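Search this site Enter keywords Go

Harnon Newsletter
2018-09-22

Can a Machine Clear the Kitchen Counter Yet?

Readers who wrote in after our piece on robot vacuums mostly wanted to know about the rest of the house. Floors are handled. What about dishes, counters, laundry, and putting things back in the cupboard?

The short answer is that a robot arm can do pieces of those jobs, mostly in software. A lot of the work now goes on in simulated kitchens, where an arm can drop the same cup all night and there is no mess to sweep up. The tasks are small ones. Pick up a container. Move it over the counter. Set it down.
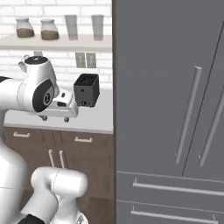
Syafiqah Liew

I spent two days this month with the team at Ginia, a small company that builds practice kitchens of this kind and tests arm control programs in them. Their current set of chores is called Pivcombe. It has 14 tasks, and all of them are things a ten-year-old could do before school.

Picking up an object and carrying it a short distance is the one they feel best about. In the latest round the arm finished that task in 83 percent of its tries. A try counts only if the object ends up where it was supposed to go, standing upright. Tipping it over is a fail, and so is letting go too high.

The numbers fall quickly once a second step is added. Opening a drawer and then putting something in it is much harder than doing either one alone. If the arm grips a drawer handle a little off center, it may still pull the drawer open, but then it starts the next step from a bad position and the error grows. Tasks with 3 steps or more are rarely finished at all.

Speed is the other problem. I watched one attempt where the arm moved in toward the counter, stopped, backed off, and came in again from nearly the same angle. A person would have been done and out of the room.
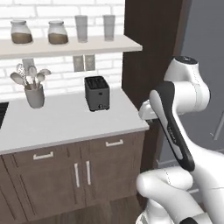 Then there is the matter of moving from the computer to a real house. Friction is hard to get right in a simulator. So are soft things, which is why there are no dish towels or bread bags in the Pivcombe set. Glass is a headache for real cameras, and real counters have crumbs and mail on them. Ginia has a physical arm in its Sumampouw Street workshop and plans to run the easiest tasks on it in December. They expect the success rate to drop and would not guess how far.

I asked what they would trust a machine with in their own homes today. The answers were the vacuum and the dishwasher, and with the dishwasher you still have to load it.

Shop floors are further along. An arm that does one job, with the parts arriving in the same spot every time, can be left to it for a full shift. A kitchen gives it a new layout every evening. Anyone hoping for help with the dishes should plan on doing them by hand for some years.

We will report on the December tests when Ginia has results to share. If you work with arms in a warehouse or a repair shop and want to tell us what they can and can't do, reply to this newsletter.

Contact us | Copyright 2018 Harnon | Back to top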